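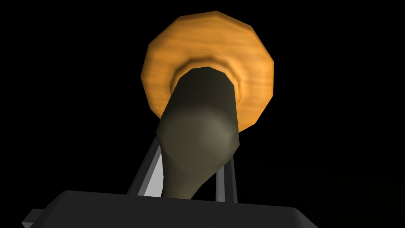

Threads > Kitchen & Table > Saved posts

Last updated 2023-04-12

Okay, a few people asked how I finally got my grandmother's potato dumplings to hold together, so let me put it all in one place. It's a bit of a ramble, sorry in advance! (1/8)

First, the potatoes. I spent years buying the smooth yellow ones because they look so pretty in the bin, and my dumplings turned to soup every single time. Get the dusty brown baking kind. Boil them whole, in their skins, and peel them while they're still hot enough to make you grumble. (2/8)

Then you let them sit. My grandmother spread hers on a tea towel by the window and went off to telephone her sister, and that was the recipe as far as she was concerned - "until I'm done talking." I've timed it since and 30 minutes does nicely. (3/8)

Flour is where Aarti Tripathi set me straight. I was dumping in a cupful and kneading like it was bread, and she said, very kindly, that I was making erasers. Now I use some 80 grams to start, and fold it in with my fingertips until the dough just stops sticking to them. (4/8)

One egg, a good pinch of salt, and nutmeg if you like it. I love it, my kids pick a fight over it every time, so lately I grate it on at the table and everybody's happy. (5/8)

Keep the water at a lazy simmer, please! A rolling boil will knock them to bits. Drop in one as a test and wait for it to float, and if it falls apart add a spoonful more flour to the rest. No shame in a test dumpling, it's the cook's snack anyway. (6/8)

Keegan Wong wants to know about freezing: yes, raw, on a tray, not touching, then into a bag once they're hard. Cook them straight from the freezer and give them 3 extra minutes. I still had a bag from January in there last week and they were lovely with brown butter and onions. (7/8)

Sauce is a whole other thread and I have to go pick up my daughter from swimming. Mushrooms, sour cream, lots of dill, more on that when I get a minute - and do send me your versions, I read every one. (8/8)

We use cookies to remember your settings. Accept all | Manage choices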